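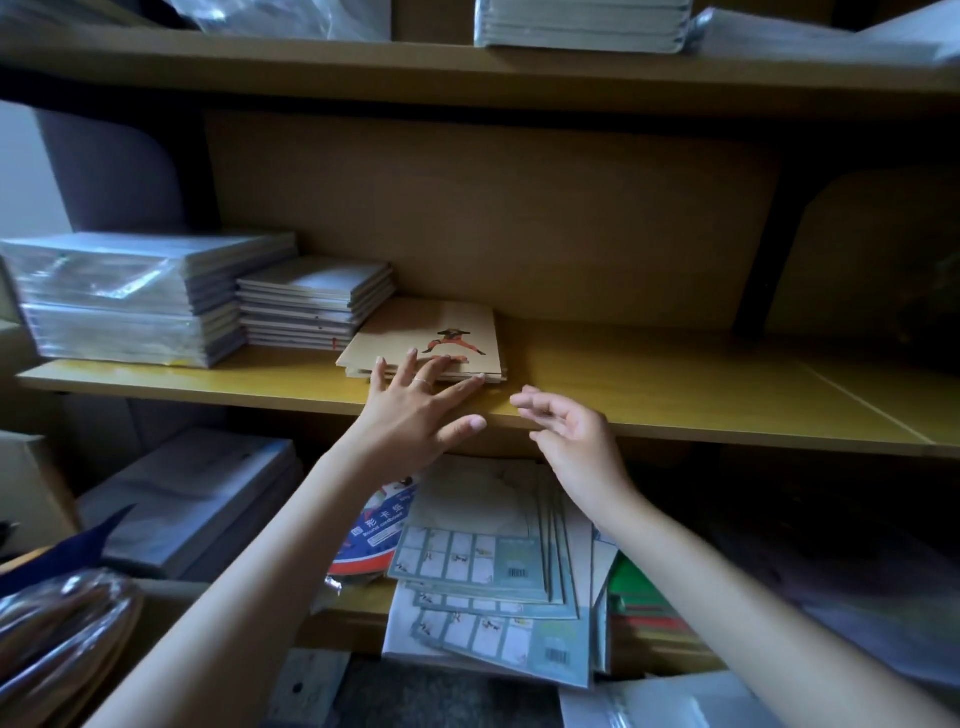
Jannik Heitmann
Stockroom lead and reluctant author of this guide

Section 9. Setting up stock locations for paper goods

Read this section before you type anything into Totwood. The sales leaflet says a small shop can be up and running in an afternoon. I have set it up twice, and I would put aside a quiet Sunday and most of the evening after it.

Before you start

You will need the Totwood base unit, the label printer, one full roll of shelf labels and your latest supplier list. If your list comes from Nekesance, ask them for the plain version. The "smart" version puts the title and the size in the same column, and Totwood reads the lot as a title.

Note: The quick start card tells you to import your list first and name your shelves later. I don't see how that was ever tested. Every item lands in a location called DEFAULT and has to be moved out by hand.

Naming the shelves

1. Switch on the base unit and wait for the green light. It may blink for a while. The card says ten seconds, but it means a minute or two.

2. Open Locations and choose New Bay. Give each bookcase one letter.

3. Number the shelves from the bottom up. Totwood suggests top down, which is fine until you add a board at the top and every number below it is wrong.

4. Leave "Auto-split shelf" switched off. It claims to work out how many piles will fit on a board from the width you enter. It has never heard of a notebook lying flat.

5. Print the labels and stick them to the front edge of each board, at the left-hand end.

Caution: The label glue is stronger than it looks. On bare wood it will lift fibres when you peel it. Try one underneath first.

Entering flat stock

Notebooks, booklets and pads kept in piles are "flat stock" in the menus. Cards in a spinner are "faced stock". Don't mix the two in one location, whatever the help screen says about hybrid mode.

6. Open Items, pick the first title and set its type to Flat.

7. Enter the location as bay and shelf, for example C4. Skip the third box, "Position". People move piles when they dust.

8. Enter the quantity from a hand count. The "Estimate by height" tool asks for the thickness of one copy and the height of the pile. I tried it on Bolger sketch pads and it gave me nearly double, as soft covers don't lie tight.

9. Press Save, then press it again. The first press only closes the keyboard. The makers call this a feature.

Note: Item codes can run from 655 to 3345. Lower numbers are kept back for the system, for reasons the makers have not shared. If your own codes start at 1, add a prefix in Settings before you import.

Checking your work

Print the location report and walk the shelves with it, on paper, with a pencil. Totwood offers an on-screen check that ends with a large tick. The tick means that no boxes were left blank. It says nothing about whether your notebooks are on C4.

If an item shows in two places, delete the older entry and save (twice). If it shows in none, search for it under DEFAULT.

Updates

Updates arrive through the Ustus cloud service and are on by default. I would turn them off before your busy season. The one last November reset our shelf order to top down without asking, and the notes that came with it said only "small improvements".

To turn them off, go to Settings, System, Update Choices, and untick both boxes - the second is hidden until you scroll.

For printer faults, go to Section 10.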